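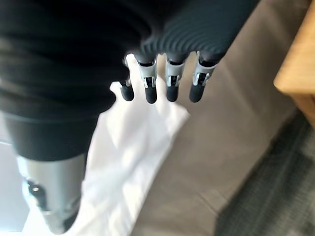
White cloth on the floor, black hand above it

Grovinach: first full-length is out and I can't stop playing it

Forum > Heavy Stuff > Death / Doom / Black

tapehiss_ohio
Started July 20, 2023

OK so who else has this? Grovinach put out one demo tape back in November on Buster (hand-numbered, 80 copies, gone in a weekend) and I figured that was the last we'd hear from them. Then the LP shows up with no warning at all, eight songs, and wow. WOW. The demo was good in a muddy, everything-in-the-red sort of way, but the songs are so much bigger now. The opener sits on one riff for almost three minutes before the drums even come in, and when they do it's like a garage door coming down on your foot.

Vocals are still way back in the mix, which I love. He sounds like he's yelling from the bottom of a grain silo. The bass is the real news though. You can hear it! On a record like this! There's a part in "Salt Cellar" where the guitars drop out and it's only bass and a ride cymbal and I had to pull over.

Anyway, first impressions please. I need people to talk to about this.
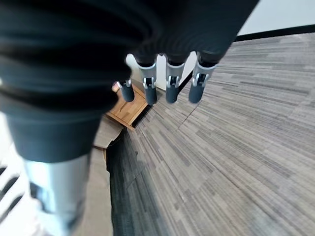
One more thing before I shut up, the sequencing. Side A is all the fast stuff and side B is the slow stuff, and I know that's a weird choice, but it means you can pick your mood when you put it on. I've been a side B guy all week. The last song is over 11 minutes and I've never once wanted it to end sooner.

rustbelt_riffs
replied:

Got mine yesterday, three spins so far. Agree on side B, don't agree at all on side A. The fast songs sound like Koivisto leftovers to me. Same tremolo picking, same "stop, one snare hit, go" trick at the end of every verse. Koivisto did it better on their second album and did it with a drummer who could keep up. Side B is great, no argument there.

tapehiss_ohio
replied:

Koivisto leftovers??? I love Koivisto and I don't hear it. Koivisto is all treble and cold air. This is low and sweaty. The snare thing, fine, I'll give you the snare thing.

moldy_sleeve
replied:

Count me in with the OP. I only heard the demo as a rip somebody made from a chewed-up tape, so hearing these songs with an actual low end was a real treat. "Salt Cellar" was on the demo too, by the way, just under a different name and twice as fast. Slowing it down was the smartest thing they did. I played both versions back to back for my kid and he said the old one sounds like a blender, and he meant that as a compliment.

Anyone know the pressing count on the LP? The insert doesn't say.

nine_volt
replied:

400 on black, that's what it said on the label page when I ordered. No colored vinyl. Good. My copy has a little non-fill on side A but it plays through clean.

rustbelt_riffs
replied:

OK I went back and did the homework, demo and album in one sitting, headphones on, lights off. I'm softer on side A now. Track three has a lead in it that I missed completely because I was busy being annoyed. It's short, maybe four bars, and it's buried, but it's a beauty, kind of a sour little melody that shows up again in the closer at half speed. So that's neat, and it makes the two sides feel like they belong together.

I still think they need to lose the snare trick. 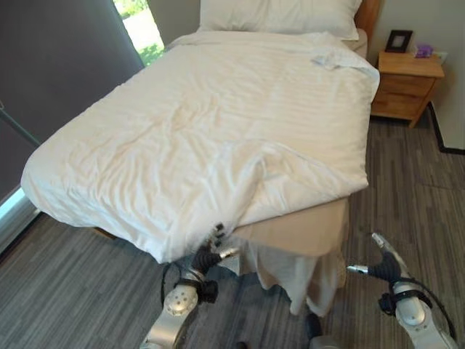 Also the production on the fast ones is a step behind. The kick drum clicks. On the slow songs it thuds the way it should, so I'm guessing two different sessions. Has anybody asked them?

cellar_door_amp
replied:

Two sessions, yes. They said so from the stage when they opened for Hoveck last month. The fast songs were done first in their practice room and the slow ones later in a real studio with the Hoveck guys' gear. You can totally hear the Hoveck amps on side B, that wooly, chewy midrange.

And if you get the chance to see them, GO. They played for 30 minutes, didn't say much besides that, and the closer flattened the place. I bought a shirt I didn't need in a size I don't wear.

nine_volt
replied:

Jealous. Did they do "Salt Cellar"?

cellar_door_amp
replied:

Second song! The album version, slow. The bass break was even longer and you could have heard a pin drop, and then the guitars came back in and a guy next to me spilled his whole beer down his arm and kept right on nodding.

moldy_sleeve
replied:

Hoveck makes sense. I'd put this next to the first Hoveck record before anything by Koivisto. Same patience. Both bands will let a chord ring until it's dead and then wait another second.

dunkelweizen
replied:

I'll be the grump. I like it fine, it's a solid B, but this board does this every summer. A band with one tape puts out an LP and it's album of the year by the weekend. The lyrics are the usual graves and fog, and the closer could lose four minutes from the middle easy. Check back when the leaves turn and tell me you're still playing it.

tapehiss_ohio
replied:

Deal, I'll bump this thread in the fall and we'll see! I've already got it on my list though. And the middle of the closer is the best part, that's where the feedback starts to turn into a tune. Try it loud.

Since a few people messaged me for it, my order for the whole album, best to least best (there's no bad one), short version:

1. The closer. Obviously.

2. "Salt Cellar." For the bass, see above, and for how the last riff leans back against the beat.

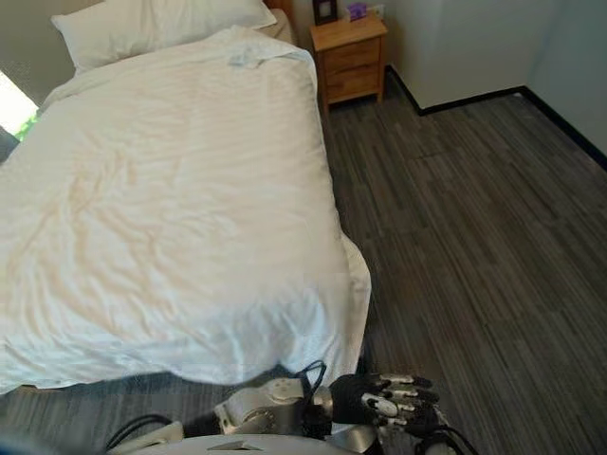 3. The opener. Three minutes of one riff and I'd take six.

4. Track three, and it moved up two spots after rustbelt pointed out that lead. Thank you for that, I'd missed it too.

5. Everything else on side B.

6. Everything else on side A, snare trick and all.

rustbelt_riffs
replied:

Swap 1 and 2 and I'm with you.

dunkelweizen
replied:

Tried it loud. Three minutes, then. It could lose three minutes.

nine_volt
replied:

Post number 2320 for me on this board and I'm using it to say the opener should be first. Also the tape version is up for preorder at Buster as of this morning, same track list, sides flipped so the slow stuff comes first. I grabbed two.

moldy_sleeve
replied:

Sides flipped!! Ordering now.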